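Donut day, part whatever

2 Sep 2024

Quick one, laundry is going and I promised I'd write these up while I still remember what I changed. Last post was all wiring complaints so this one is arms.

Short version: two arms hanging over the wood table at Brastlow, both moving, both listening to the same controller at last. Job is the same as it was in the spring. Pick up a toy donut, put it on something. Bowl, plate, tray, don't care. I wanted the dumbest job I could think of that still makes the grippers deal with round squashy shapes, and I keep finding out it isn't that dumb.

What changed since last time:

New fingers. The old printed ones flexed at the root and you'd lose the grip halfway up. Redid them thicker, with flat faces, 60 percent infill, which took forever on the shop printer and made me unpopular.

Cable moved. It used to run down the side of the wrist and snag on every wide turn. Now it goes up and over with plenty of slack. Looks sloppy. Works.

Cable ties everywhere. See previous post for my feelings on cable ties.

Also moved off my old scripts and onto Gonar, the little motion scheduler Themba Van der Merwe has been writing in the evenings. It's rough but it does the one thing I needed, it won't let the two arms ask for the same patch of table at the same time. First version of my stuff just had a sleep() in it. Don't do that.

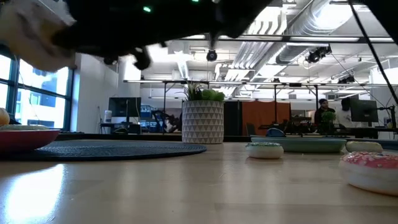 How do you keep two arms from hitting each other over one small table?
Each arm has to claim a zone before it goes in, and the other one waits above the table until the zone is let go. The zones overlap a bit in the middle, so there's a fat margin there and things get slow. I'd take slow.

Ok so homing. Spent most of Saturday on this. The left arm kept coming up a hair low after a restart, only after a restart, and I was sure it was the joint encoder. Swapped the encoder. Same. Swapped it back. Same. Was a set screw on the elbow, loose enough to turn with a fingernail. I am not going to say how many hours.

Zodwa Xaba looked over my config while I was sulking and found that I had the approach height set in the wrong units in one file and the right units in the other. So half the moves were fine. That explained the thing from two weeks ago where it would do the bowl perfectly and then go for a plate like it was mad at it.

Approach speed is next. I had everything running at the same speed the whole way down, because I'm lazy, and it meant the fingers would nudge the donut right before closing. Now it goes fast to the hover point and crawls the rest. 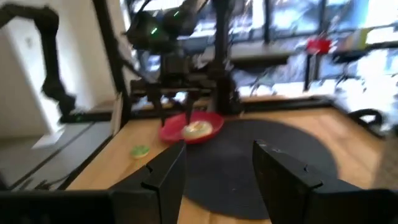 The crawl adds time to every pick but the misses dropped enough that I stopped being annoyed. Counter says 1185 picks logged on this set of fingers, and 266 of those were on the new speed settings. Not going to do real statistics on that, I changed to many other things in between. Feels better is as far as I'll go.

Grip force I set by ear, more or less. If the servo whines it's too much. Kos is the name of the folder where all the force settings live, if you're following along in the repo, and yes I know there are two files in there that do the same thing. The one with the longer name is the real one. I'll clean it up.

Lighting, ugh. The table has a shiny finish and the windows throw a big bright patch on it, and the white frosting vanishes into the glare if it ends up in the wrong spot. Pink is fine. I tried taping paper up and it fell down. Matte mats help where there's a mat. Might just sand the table – not my table though, so I'd have to ask.

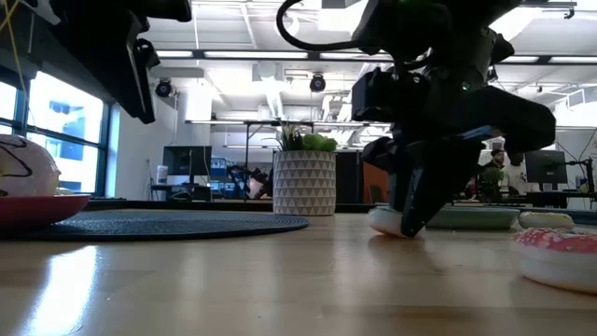
Fingertips down on a pale one, pink with sprinkles up front.

Still broken or not done:

– restart order matters and it shouldn't
– the release. It opens both fingers at once and sometimes a donut sticks to one and gets dragged along. Want to open one side first, havent tried it
– the stop button is on the wrong side of the bench for me, I'm left handed
– Somov (the logging thing) fills the disk if you forget about it over a weekend. I forgot about it over a weekend

Plan is to have handoffs going by November, one arm passing to the other in the air. Themba thinks that's optimistic. He's probably right, but he also said that about getting the second arm up.

Someone asked in the comments for the finger files. They're in the repo now under fingers_v2, the STL is good, ignore the drawing, the hole spacing on it is from the old version. Use M3 screws and don't overtighten, the plastic cracks before the screw does.

Dryer's done. More when the release works.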